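The Bed Is the Best Table in the House
A slow morning of folding, sorting and finding the lost sock, by Tươi Ninh

My grandmother folded laundry standing up, always, with her hip against the side of the bed and the radio going in the next room. She had a perfectly good table in the kitchen and I never once saw her use it for clothes. When I was small I thought this was a matter of space. I now think she simply liked the bed, which was wide and soft and at a height that didn't bother her back, and which had to be cleared by nightfall whether she felt like it or not.

I have been thinking about her because I've spent a good part of this winter writing about laundry, and people turn out to have a great deal to say on the subject once you get them going. I heard from readers who iron their pillowcases and readers who haven't owned an iron in years. A retired bus driver in Waston wrote me nearly 610 words on the folding of fitted sheets, and I read every one of them (I still can't do it). But the question that came up more than any other was the plainest one. You have a heap of clean clothes on the bed. Where do you start?

I start with something long and dark. Black pants, a long black top, whatever I can pull out of the pile by one end without bringing half of it along. I lay it lengthwise down the bed and leave the rest where it is, denim and knits and stripes all heaped together on the far side, and I don't let myself look at them. One piece, laid out straight, makes a bed look like a place where work is going on.
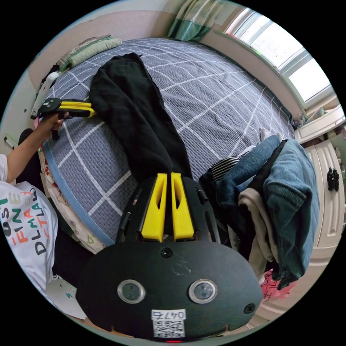
Flat first, then fold

Most bad folding happens before the first fold. We snatch a garment up, shake it once in the air and start doubling it over against our chests, and then we wonder why it comes out of the drawer looking slept in. Put it down! Let the bed hold it for you. Smooth from the waist toward the hem with the flat of your hand, and go gently over the knees, where knits like to bunch.

Knit pants are where this pays off most, in my experience. They have no crease to guide you, and if they have a ribbed cuff, the cuff pulls the leg in just above it so that the edges never quite line up. I stopped fighting this long ago. I match the two cuffs to each other, lay one leg over the other, and let the fabric between them do what it wants. Then I bring the cuffs up to just short of the waistband and fold once more. It takes me longer to explain than it does to do, and I have explained it to my husband twice.

A word about the heap itself, which deserves more respect than it gets. Mine tends to creep toward the edge as I work, and before long there is a sleeve hanging down, then a jacket, then something pale that is going to be on the floor in a minute. I used to stop and push it all back to the middle. These days I let it hang and take the hanging things next. Fleece goes toward the end, being bulky and forgiving, and it makes a good soft lid for a stack. 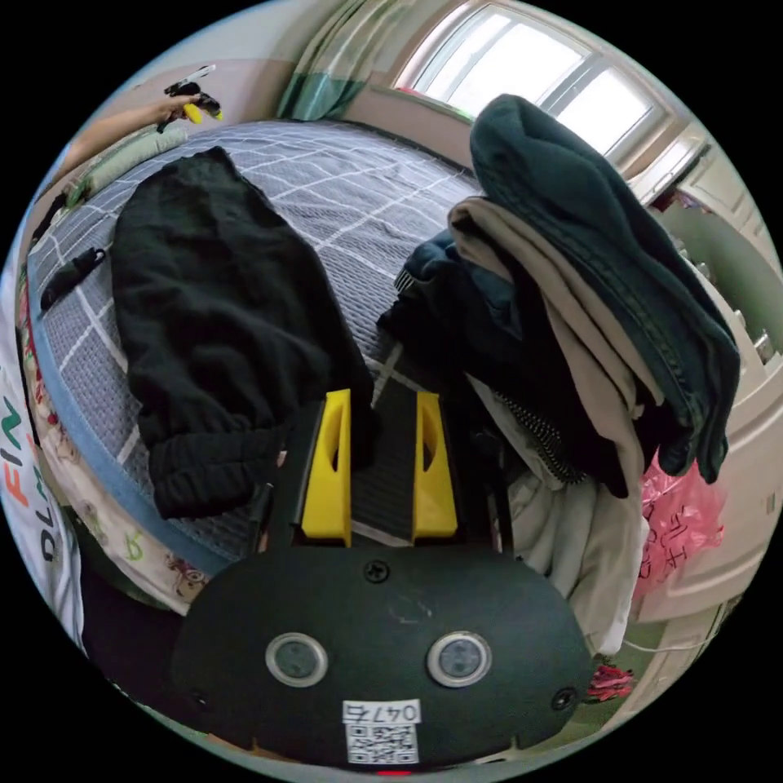 Black knit pants laid flat, with the rest of the pile still waiting its turn at the edge of the bed.

Some of you will want to know about equipment, and I'm afraid I will disappoint you. I was sent a Nornum folding board in August, a hinged plastic affair, and I used it faithfully for 2 weeks. It made beautiful T-shirts, all exactly the same size, like a row of library books. It also had to live somewhere, and it lived under the bed, and then it lived farther under the bed. I bought a set of Stedach drawer dividers after that and I do like those, mostly for socks. If you have money to spend on laundry, I would spend it on a bedspread you don't mind working on. A grid pattern is a help, too, as you can square up a hem against the lines without giving it any thought.

Good light matters more than any of it. Black clothes are the trouble here, particularly when there are several of them, for in the evening under a lamp I can't tell navy from black or the inside of a thing from the outside. I have gone to a dinner with my top on inside out and was told about it over dessert. So I fold in the daytime if I possibly can, with the curtains pulled well back, and I save the towels for after dark.

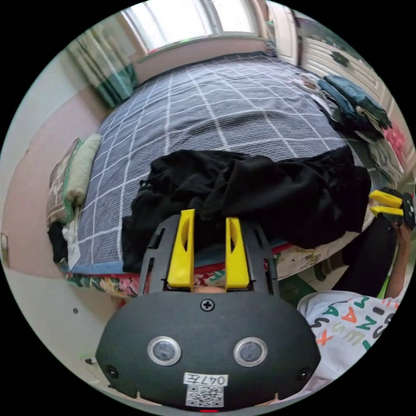

And then there is the crumpled piece, the one you come to with your patience half gone. It went into the basket in a ball and it has come out in a ball, and you can't see a sleeve or a leg anywhere. Don't tug at it. Spread it with both hands from the center outward until you meet a seam, any seam, and follow that seam along until it brings you to a corner. From there you'll know what you are holding. My grandmother did this with her eyes on the window and her mind on the radio, and I have seen her turn a hopeless knot of cloth into a neat square without looking down.

Stack as you go, with the heaviest things at the bottom, and keep the stack at the end of the bed nearest the wardrobe so that you only walk it over once. Pillows can stay where they are, up at the head and out of the way. Underthings and odd socks I leave in a little pile of their own near the corner, and there they wait until I've sat down for a cup of tea. My neighbors on Quiroga Street tell me they pair theirs straight from the line, and I admire them for it, but I like having one small job left over for the afternoon.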